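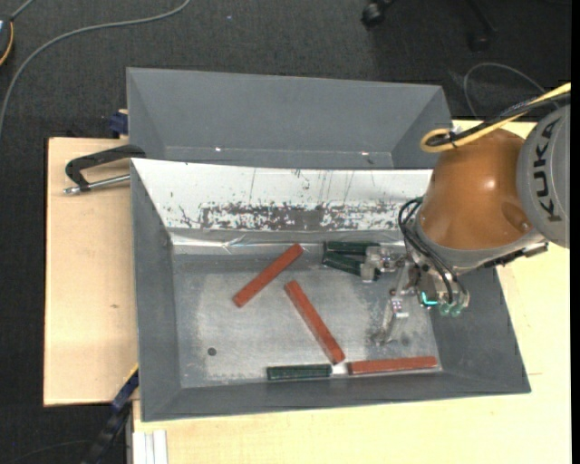 *Front bin with three red bars and three green ones, second bin behind.*

# Bins and bars, Zaltbridge

This page belongs to the Sterkedeck gallery and covers the sorting bench at Zaltbridge. It is mostly about how the bins and the loose bars are kept. The shelving, the long racks and the packing corner have pages of their own and are left out.

The room is on the ground floor, at the yard end of the building. It was used for paper storage until April, and the walls were repainted when the paper went out. There is one window and a row of lights above the bench. We set the room up so that a job could be put down at any point and picked up again by somebody else without a long explanation.

## The bins

The bins on the bench are grey, rectangular and wider at the top than at the bottom. The sloping sides help when reaching in, as there is room for a hand next to whatever is lying on the floor of the bin. They also mean that the bins stack inside each other when empty, and a stack of them takes up very little of the cupboard.

They stand one behind the other with the rims close together. We tried them side by side first. It used up too much of the bench and people kept resting lists in the gap, where they slid down and were lost. With one bin in front of the other, the work runs from the back of the bench to the front and the two ends stay free for paper, tape and the label box.

We have 30 bins in this size. Most came from the old Girard stockroom when it was cleared, and a few were bought later to make up the number. The later ones are slightly shallower. They can be mixed on the bench but should be stacked separately, as they jam if they are pressed together.

The bins carry no fixed labels. A card is clipped on when a job starts and taken off when it ends. Old cards go in the tin by the door, blank side up, and get used again.

## The bars

The bars come in brick red and dark green. They are put into the bin loose, and they lie however they fall. There is no need to straighten them. A tidy row looks better, but it has to be done again every time a bar is taken out, and lining them up took longer than the sorting did.

Red and green are kept in the same bin until the batch is finished. This gets asked about more than anything else on these pages. Splitting them early sounds sensible, but a batch is written down as a single line in the book, and two half-filled bins are easily taken for two batches. Once the line has been ticked, the colours are parted and go to their own shelves: red on the left, green on the right, with the Dunar order underneath.

A few things we have settled on for the bars:

- Keep the layer shallow. If bars have to be dug out from under others, the bin is too full.
- Check the corners before moving a bin. A bar lying flat against a side is easy to miss.
- Chipped or marked bars go in the tray under the window, with a note.
- Bars found on the floor go in that tray too, whatever state they are in.

## The bench

The work surface is pale wood. It was chosen mainly for the colour, as both the red and the green show up well against it if a bar gets put down outside the bin. It does mark. There is a cloth on the hook and the surface is wiped at the end of the day with a little soap and water, then dried. Please don't use the spirit cleaner from the packing corner. It left a dull patch on the first bench, which is now the table in the tea room.

The bench is 60 cm deep, and that decides most of what can be done on it. Larger bins would have been useful for the Dunar order, but they would have hung over the front, and that was the end of that idea.

Nothing is stored under the bench. It was full of boxes for the first few weeks and the sweeping didn't get done.

## Batches so far

The book for this bench starts at batch 1730, which was the first one carried over from the old room. The most recent line is 2071. The numbers in between are not all ours, as the book was shared with the racks for a time and the entries were never separated. Anyone looking for a particular batch should go by the card colour in the margin: grey for the bench, yellow for the racks.

Two pages of the book got wet and were copied out again on squared paper. The copies are tucked in at the back.

## Other pages

**Shelving.** The left and right shelves, with the new uprights and the spacing between them.

**Long racks.** Mostly stock that is too long for the bins.

**Packing corner.** Boxes, tape, the scales and the string drawer.

**Girard stockroom.** Kept for reference. The room has been cleared and the page will not be added to.

Page last changed Sep 10, 2026.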